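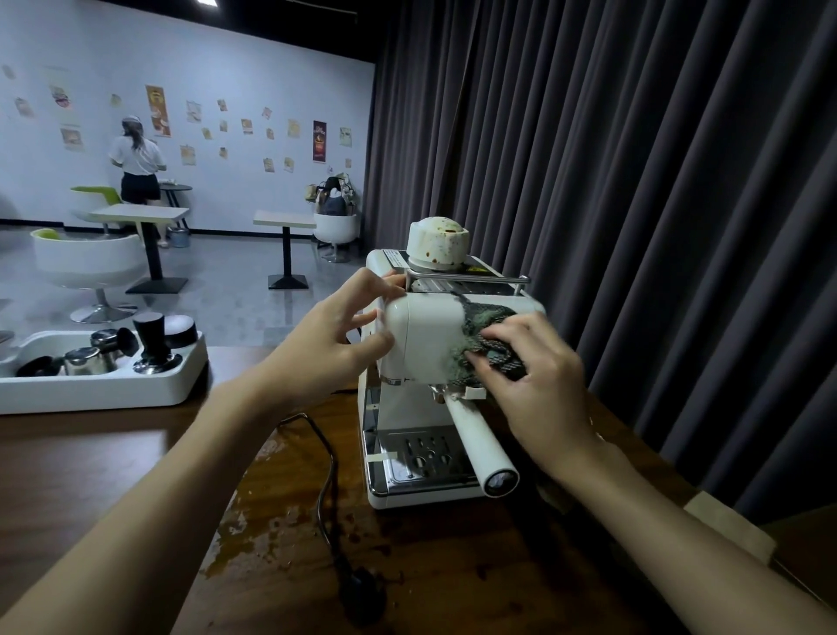
After every practice block I give the coffee machine ten quiet minutes before I look at the robot again. It took me some months to learn this order.

Our cell in Prukholm is small: one arm on a rail, which we named Wodari, and one compact espresso machine on the wooden counter. The arm learns to pull a shot, and it spills. Coffee grounds go everywhere, also under the drip tray, and then the machine sits a little bit crooked. Only 3 mm, but the arm goes to the taught position and the portafilter does not lock.

So first I wipe the housing with a knitted cloth, one hand holding the machine so that it does not slide. Then the grate comes out and I rinse it in the sink. The power cord must lie away from the arm's path - I forgot this once and lost an afternoon.

After cleaning I run the check program from Gevgate. It touches 5 points on the machine and compares them with the saved ones. If it stops with code 1561, the base has moved and I teach the points again at slow speed.

Every 50 shots I also change the rubber pads on the gripper fingers. I buy them from Kokkonen, the softer type. The hard ones slip on the handle when there is oil from the coffee on it. Next I want to try a thin mat under the machine, but I must measure the height first.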